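The loudest man in Trilholm

I learned to shout properly at the age of forty-six, in a drizzle, in front of a butcher's. Before that I had what my mother called a library voice. I could be overlooked in a lift. So when my editor asked who fancied spending a month with the town criers of the Sellar valley, I put my hand up mostly out of curiosity about how it felt to be heard on the other side of a road.

Usman Pirzada has been crier of Trilholm for eleven years and he is a very big noise indeed. He met me off the bus in the full kit (red coat, lace at the throat, a hat with a feather that had clearly been rained on more than once) and said hello at a perfectly normal volume, and I remember being a bit let down. Then he rang the bell. Then he did the first line of his cry, and a woman coming out of the chemist dropped her prescription.

"That was about half," he told me, and off we went for a bacon roll.

What I hadn't understood is how much of the job is reading. You turn up on the steps of the old corn exchange at eleven in the morning with a scroll, and on the scroll are the notices: the school fair, the road closure on Virk Street, somebody's diamond wedding, a lost tortoise. People write to Usman with these. He gets far too many and he rewrites nearly all of them, because most people write for the eye and the eye is very forgiving. The ear wants short words. It wants the place name twice. "If they only catch one bit," he says, "make it the bit with the church hall in it."

He keeps the scrolls, by the way. They live in a blanket box in the spare room, 711 of them, and his wife would like the box back.

My own lessons took place in his garage with the door up. I'd expected breathing exercises and we did do a few, but the first thing he taught me was to stop trying to be loud. I was pushing from the neck, apparently, and going up at the end like somebody asking for the bill. He had me say "Good people of Trilholm" to the hedge, then to the house across the road, then to the bus shelter past it, and each time I had to really look at the thing I was talking to. It's an odd trick and it works! By the second week I could make the bus shelter. By the third a man in the bus shelter asked me to pack it in.

There's an awful lot of bad advice going about on looking after your voice, and I think I tried every bit of it. Honey is nice but does very little. Whispering when you're hoarse is worse than talking. Kausar Durrani, a retired speech therapist who now cries for the next town up the valley, told me to drink water all day long, starting well before I needed it, and to go easy on the mints. She also made me hum in the car. I still do it, and I have stopped caring who sees me at the lights.

Kausar is the one to beat, I should say. She's half Usman's size and when the two of them stood back to back at the valley contest in October it looked like a joke that somebody had set up. The judges sit at the far end of the green with clipboards and mark for three things, of which volume is only one. Clarity matters more, and so does what they call bearing, meaning whether you look as if you've got any right to be interrupting people. Usman was louder. Kausar you could understand from the car park. She won by two points and he carried her bell back to the van for her.

There was a crowd of 458, a record, and a good half of them had come for the hog roast, but they all went quiet when she started, and I don't think I've ever been anywhere quite so quiet with that many people in it. Even the dogs stopped.

I entered the novices' class. Fatima Joubert, who runs it, has a soft spot for nervous people and put me on fourth, after two teenagers and a vicar. The vicar was terrific (well, he would be). My cry was twelve lines on the reopening of the Haltero footbridge and I'd practised it so often that my neighbour's little boy knew it. I forgot the bell. I just left it on the grass and walked up without it, and then stood there with my hand out in front of me, holding nothing at all. Somebody laughed, kindly enough, and I looked at the ice cream van right at the back and told it about the footbridge.

I came fifth out of six. My sheet said "pleasant tone, drops the ends of lines, BELL?" and I've got it stuck on the fridge.

Usman thinks I should come back next year and I think I might. He's been on at me to get a coat made, and I've been to see the tailor, who was lovely about it until we got to the price of the braid. In the meantime I've been given one notice of my own to do, outside the library of all places, for the winter book sale. 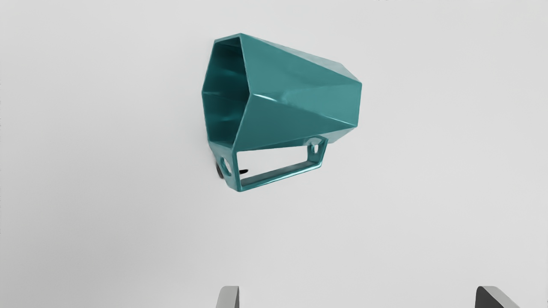

It's eight lines long, it has the word "library" in it three times, and I've written BELL across the top of the page in red felt tip.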